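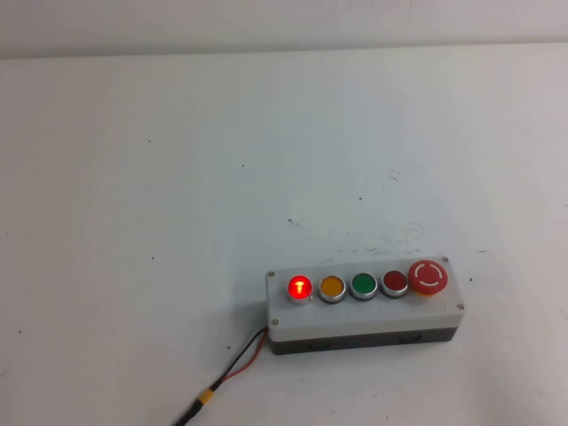 mudflap_ohio
I'd be careful with the online surplus auctions, OP. I've been burned enough times that I set a price in my head before I even open the listing, and the premium is part of that price. A $300 win at Brodex is not $300. It's $300 plus 25 percent plus sales tax plus whatever you spend on gas, and then you get there and the guy with the forklift went home at noon.

2 likes

quiltbarn
Oh I love the surplus auctions, don't scare people off! Half my workroom came from the D'Amico building when they cleared it out in June. Cutting tables, shelving, a big rolling rack I still haven't found a use for (my husband hangs his waders on it). Yes you pay the premium. You also pay a lot more for the same shelving new and it's thinner.

mudflap_ohio
quiltbarn, shelving is shelving. I have no beef with shelving. I'm talking about electrical stuff and anything with a motor, sold as is, where is, with a one-line description. "Assorted controls." Okay, assorted how?

saltbox_jen
OP here, thanks for all the replies, I didn't expect this many before lunch. To answer the question from page one, I'm setting up a little shop in the back half of our garage and I'd like to spend under $3,000 on the whole thing, tools included. I've been on the Clelus site every night after the kids go down and it's getting to be a problem, lol. I put a bid on a drill press from bed.

The push-button station I posted is the kind of thing I keep running into. Light box, dark base, a red wire and a black wire hanging off one end. What would you bid on something like that with no model number in the listing?

oldharbor
Five bucks. You don't know what's inside until you open it up, and a new one with paperwork isn't going to break you. Save your money for the drill press.

quiltbarn
I'd go ten if it came with a box of other stuff! But I'm the one with the wader rack so weigh that accordingly.

pinegrosbeak
I'll disagree with oldharbor a little. Small controls are where I've done best, mainly because the big resellers skip them and go for machines. The trick is to go to the preview. If the listing says there's a preview, GO. Bring a flashlight and a meter, ask if you can take a cover off. Some places say no. Drurkon let me take the back off a whole panel and the lady at the desk lent me the screwdriver.

oldharbor
Sure, if you live close. The Drurkon yard is a two-hour drive for me and I'm not doing that for a switch box.

pinegrosbeak
Fair. I'm in the next town over so I forget.

mudflap_ohio
One more thing for OP, read the removal terms before the item terms. I mean it. Clelus gave me a pickup window of one morning, and I had to take off work, and the lot was on a mezzanine with no elevator. I carried a bench vise down a steel staircase. My knee has opinions about that sale to this day.

saltbox_jen
Okay that's useful, I had not looked at the removal part at all. I just went back and checked and the drill press says "buyer responsible for disconnect." Does that mean what I think it means?

mudflap_ohio
It does. If it's hardwired, you need somebody who can legally unhook it, and a lot of buildings won't let you do it yourself. Call and ask before you bid again.

tincanalley
Unpopular opinion, skip the auctions and buy from retired people. Estate sales, church bulletin board, the paper. My band saw came from a man two streets over who threw in all his blades and a handwritten sheet on how to set the guides. No premium, no pickup window, and he plugged it in and ran it for me.

quiltbarn
Aw, that's a good way to do it too. I've had lousy luck with estate sales though, the dealers are in line at 5 a.m. with their own coffee and chairs.

mudflap_ohio
tincanalley is right and it kills me to type it.

oldharbor
Depends on your area. Around here an estate sale band saw costs more than it did new because everybody's seen the TV shows.

saltbox_jen
Update! Called this afternoon. The drill press has a regular plug, so no electrician, but it's on the second floor and the freight elevator is out. Somebody outbid me while I was on hold anyway. I'm going to try the church bulletin board this weekend and I've told myself no bidding after 9 p.m.

pinegrosbeak
Put your name on the preview list for the next Clelus sale too, it doesn't cost anything.

14 replies hidden · Share · Follow this thread

Contact us | Forum rules | Back to top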